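Zernstead Workshop Draws Up Its Shopping List for a Second Round of Hand-Held Grippers

March 2025

The people at Nanduvon have been putting off their equipment budget since before the holidays, and anyone who has ever tried to get a small team to agree on a shopping list will understand why. Last Tuesday they finally sat down with coffee and a very large plate of pastries and got most of it settled. The short version is that the Zernstead outfit, which records people doing everyday chores so that robots can learn from the recordings, will buy more hand-held grippers this spring and will leave a robot arm for another year.

Asanka Bandara runs the recording room and had the longest list going in (his colleagues would say he usually does). He came out of the meeting with approval for 2 more pairs of grippers, a box of spare marker cubes, replacement wrist fittings and a proper set of shelves for the household things that get handled in the sessions. The shelves, he says, were the item he argued for hardest.

"Everybody gets excited about the grippers, and so do I, but we lose more of the morning to looking for things than to anything else," Bandara said. "You set up a table, you need the next item, and it's in a bag under another bag. I would have traded a pair of grippers for those shelves if they'd made me."

The team works with one gripper for each hand, worn at the ends of the arms, and the markers on them let the software follow where each hand goes. A session is mostly tabletop work with ordinary belongings, the sort of thing you would find by anybody's front door or on anybody's desk, and the tables are set out differently as the day goes along.

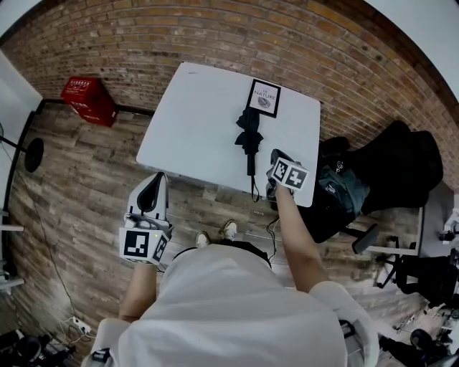
A gripper for each hand at the white table, with a folded umbrella and a framed print set out.

Ourania Ververidis keeps the accounts and does a good deal of the recording herself, so she knows both sides of the argument. Her first draft of the budget, written back in November, did include an arm. She had quotes from two suppliers and had even measured the doorway. What changed her mind was working through the extras one by one — the mounting, the safety training, the extra floor space, and somebody's time to look after it all once it arrived.

"I kept adding lines to the page, and the arm itself got to be the small part," Ververidis said. "Meanwhile I had people signed up to record and a waiting list for the equipment we already own. That made it a much easier conversation than I'd expected, although Asanka did look a little sad."

The new grippers will come from Takdale, the same supplier as the current ones, and Nanduvon expects to wait some 10 weeks for delivery. A rival model called the Sultana was on the table for a good part of the meeting. It is lighter, and the two people who tried it on loan liked how it sat on the wrist, but it uses a different charger and a different mount, and the team didn't care to keep two sets of everything. Bandara has asked to borrow one again in the fall, when the next round of planning starts, and the supplier seems happy to oblige.

There are smaller purchases as well. Marker cubes get knocked about in regular use and are cheap next to the time spent waiting for one in the mail, so the spares were waved through with hardly a word. The fittings took longer. Ververidis wanted them bought in a single order with the grippers to save on shipping, while Bandara wanted a few right away, and in the end they split the order and moved on to the pastries.

Money has also been put aside for repairs, a first for the group. Until now anything that broke was paid for out of whatever was left that month, and Ververidis has been wanting a separate line for it ever since she took over the books. She plans to look at what has been spent every few weeks and to post the running total by the door, where everyone will walk past it.

Nanduvon will be taking names for the next recording sessions once the delivery date is confirmed. No experience is needed, and new people are given a practice turn with the grippers before anything is recorded. Those who have already signed up will keep their place on the list and don't need to write in again.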